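Bamau Tabletop Faults: Data Card

Version of 2020-08-22
Maintained by Ruwan Sarkar and Peninah Lema, Dissanayake lab

Summary

Bamau Tabletop Faults is a small set of robot arm recordings in which the gripper closed at the wrong time. All episodes come from one arm in our lab, running the pick-up program we call Zosley. The task is simple: go to an object on the table, close the fingers on it, lift it, put it down at the other side. In these recordings the fingers closed before the arm arrived, or they closed and then opened again by themselves.

We publish the set so that other people can test fault detectors on it. It is not meant for training a policy. If you train on it, your robot will learn our mistakes.

Contents

The set has 831 episodes. Of these, 200 are normal runs kept for comparison, and the rest have a fault label. Each episode is one folder with the wrist camera frames, the joint positions, the gripper command, the measured finger width, and a text file with the operator's notes. Some notes are very short. Peninah corrected the spelling but did not add anything to them.

Objects are ordinary things from a desk: computer mice, tape rolls, cups, a stapler, marker pens. The list with object names is in objects.txt.

What went wrong

The first operators thought the camera was late. We changed the camera cable and the fault stayed. After this we compared the time of the gripper command with the time of the arm command, and we found that the two clocks moved apart during a long session. After a restart the difference was small. Before the end of a session it was large enough that the "close" command was carried out while the arm was still on its way.

The program then believed it was holding something, because it checked only that the command was sent. It did not read the finger width. So it lifted, moved over and "released" with nothing in the fingers, and wrote a success in the log. In the first version of the labels, 23 episodes were marked as success for this reason. They are corrected now. The old labels are in labels_old.csv if you want to see the difference.

The second fault, the one where the fingers open again, is less clear to us. Ruwan suspects the power connector at the wrist. We replaced it and the fault became rare, but it did not disappear.

Safety note

In one session the arm went down with closed fingers and pressed on a cup until the force limit stopped it. No person was near. Since that day the stop button must be within reach of the operator's hand, and the arm speed is reduced in every session where we look for this fault. Please do the same if you repeat our tests. Do not put a hand between the fingers to check if they are "really open". Read the width value on the screen.

Labels

early_close: the fingers close before the arm is at the object
reopen: the fingers close and then open without a command
normal: no fault found
unsure: the two labelers did not agree

An episode has one label only. When both faults happened, we used the one that came first. There are 14 episodes with the label unsure, and we ask you to leave them out of any score.

Wrist camera view

The camera looks past the fingers to the table. The fingers are close to the lens, so they are blurred in the frames. Please do not measure finger width from the pictures, use the sensor value.
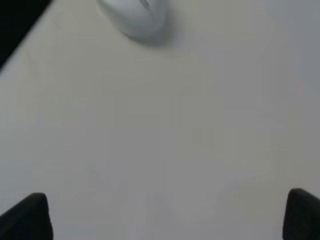
Wrist camera frame with a white computer mouse ahead on the table and nothing between the fingers.

Known problems

Light in the room was not controlled, and shadows on the table can change inside one episode. The folder names use the local time of the lab computer, which was also wrong for part of August. Sort by the episode number.

The Plolport converter drops the last frame of each episode. We know about it and will repair it in the next version.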